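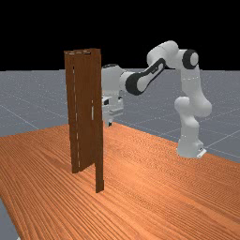

Fig. 4. Door task in the Penby simulator, arm to the right of the door.

Home | Manuals | Penby | Downloads | Forum
Filed under: Setup, Door Tasks

4.2 Loading the door

1. Open Penby and choose Pai > Door. The table loads with it.
2. Set the episode limit to 1000 steps. More is allowed. You will only watch the arm think.
3. Leave hinge friction at 5. At zero the door swings like a saloon.
4. Press Reset and check that the gripper is clear of the door.

CAUTION: Never press Reset 2 times quickly. The door will load inside the other door.

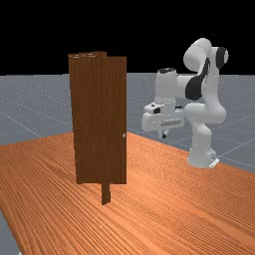

4.3 First run

5. Drop arm speed to 65 percent and press Run.
6. If the arm pushes the table, press Stop and repeat step 4.

NOTE: Huteck support cannot open the door for you.

Comments

tromosov_fan: Two doors. Can confirm.
gridfloor: Is there a window task?
lowtorque: Step 6 is most of my June.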